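The Bedroom Move Is the Worst Move

I have moved house five times as an adult, and every single time I've left the bedroom until last. It looks like the easy one, doesn't it? A bed, some clothes, a lamp. Then it's ten at night, the van is coming in the morning, and you are sitting on the floor going through a drawer of chargers for phones you no longer own.

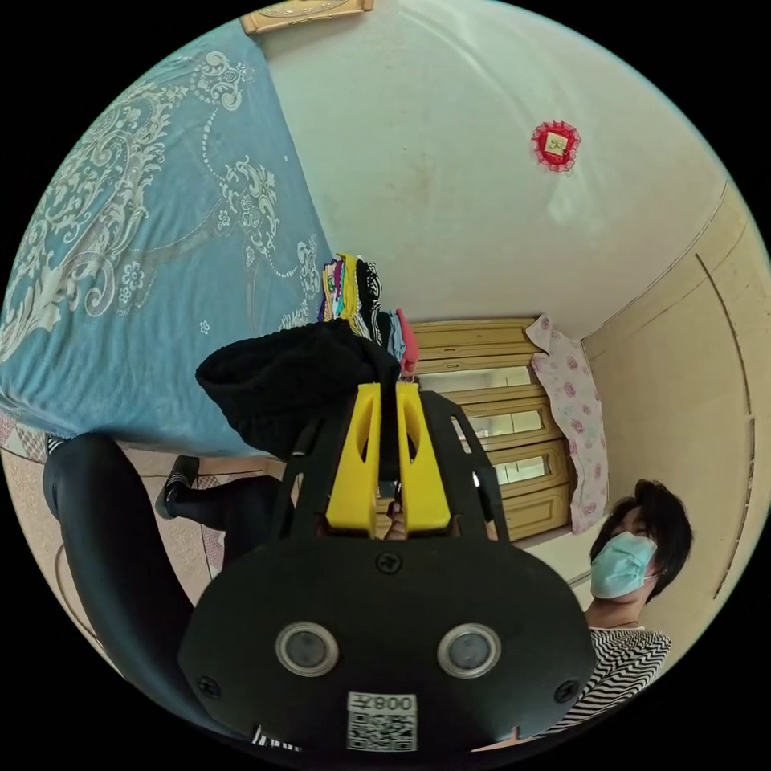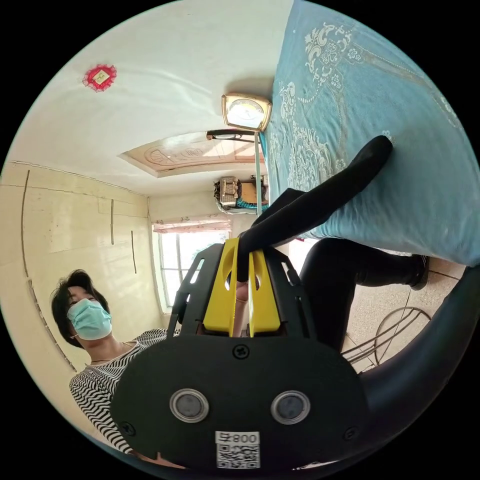
My latest move was in July, from a third-floor apartment in Jostness to a small rented house in Lisutico. It's a 15-minute drive. I remember telling everyone it hardly counted as moving at all. We could just pop back and forth with the car! Well, we popped back and forth for nine days, and I would happily have paid somebody to stop me.

The short move is a trap because you don't pack properly. You carry things down loose, you throw coats over the back seat, you drive a single houseplant across town with a seat belt on it. When I moved 2675 miles in my twenties I had a list, I had labels, and I had everything I owned in 47 boxes. This time I had shopping bags. So many shopping bags – and I still haven't found the good scissors.

Clothes are what got me. I own far more black clothing than I'd realized (all those tops look different in the store, I swear) and every piece of it wanted a decision. Does this still fit? Do I like it, or did I just pay a lot for it? I began with great discipline and a pile for the thrift store. By midnight I was keeping a pair of pants I hadn't worn since my cousin's wedding, on the grounds that they might be useful for painting the new hallway. The new hallway has wallpaper.

The movers I finally called for the heavy stuff were a small outfit called Zieliński, two trucks and a very patient dispatcher. They sent over a sheet of advice beforehand, and the first line was to leave clothes on their hangers and slide a big trash bag up over them from the bottom. Five moves, and I had never once done it. It took me ten minutes to empty the closet and about as long to hang it all up again at the other end.

Their other tip was to pack one bag as if you were going away for 2 nights. Pajamas, toothbrush, clean socks, a towel, the bedding for that first evening. I did pack it. I then put it in the truck first, behind the couch, so we slept under beach towels and I brushed my teeth with a finger.

The bed frame is a Remum, secondhand, and it comes apart into more pieces than seems right for something you lie down on. I put the bolts in a sandwich bag and taped the bag to the headboard, and I'm still proud of that. We had it back together before lunch the next day, with one bolt left over. It hasn't collapsed so far. The leftover bolt lives on the kitchen windowsill next to the houseplant, and every time I water the thing I think I really should go and check under the mattress.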